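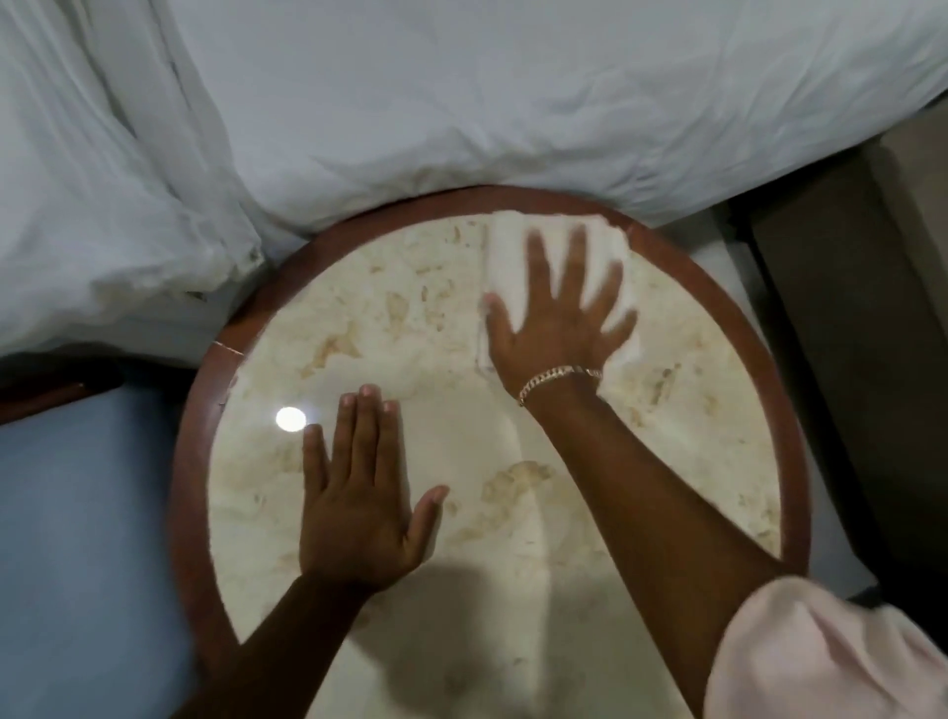

Kadlec Travel Adds Written Room Standard to Bromlow Coast Bookings

MANUM, 07/10/2020 – Kadlec Travel, the tour operator serving the Bromlow coast, has published a written room standard that will apply to every hotel and guesthouse it sells. The standard covers 51 properties and becomes a condition of contract for the winter season.

Under the new terms, each property must complete a room record at every change of guest. The record lists surfaces, linens, bathroom fittings, ventilation time and the initials of the staff member responsible. Records are held at the property for 18 months and must be shown to Kadlec inspectors on request.

The company began work on the standard in June, when it reopened sales after a suspension of its spring program. A trial was run at seven properties in Manum and in the lakeside district of Drarureo. Two changes were made as a result. The minimum interval between checkout and check-in was extended, and decorative bed covers were removed from the list of items that a property may leave in place between stays.

Customers who find that a room does not meet the standard on arrival may report it by telephone or through the booking page. Kadlec will offer a different room in the same property where one is available. If no room can be supplied by the end of the day of arrival, the customer may move to another contracted property of equal or higher grade at no extra charge, or cancel the unused part of the stay for a refund. Refunds will be made to the original method of payment. Vouchers will be issued only if the customer asks for one.

The standard applies to new bookings and to existing bookings with an arrival date on or after the first day of the winter season. Customers with existing bookings do not need to take any action. Prices already confirmed will not change.

Properties will be inspected without notice at least twice per season. A property that fails an inspection has 18 days to correct the fault, during which it remains on sale with a notice on its listing. A second failure leads to removal from sale, and affected customers will be contacted with alternatives.

The standard does not cover restaurants, excursion vehicles or the ferry service between Bromlow and Drarureo, which are governed by separate supplier agreements. Self-catering apartments will be added at a later date, once a separate record form has been completed.

The full text of the standard, with the record form and the list of participating properties, is available on the Kadlec Travel website and in printed form at the Manum and Bromlow sales offices.

About Kadlec Travel

Kadlec Travel sells package and accommodation-only vacations on the Bromlow coast and in the Drarureo lakes. The company is based in Manum and contracts directly with independent hotels and guesthouses.

Media inquiries: Press Office, Kadlec Travel, Manum

ENDS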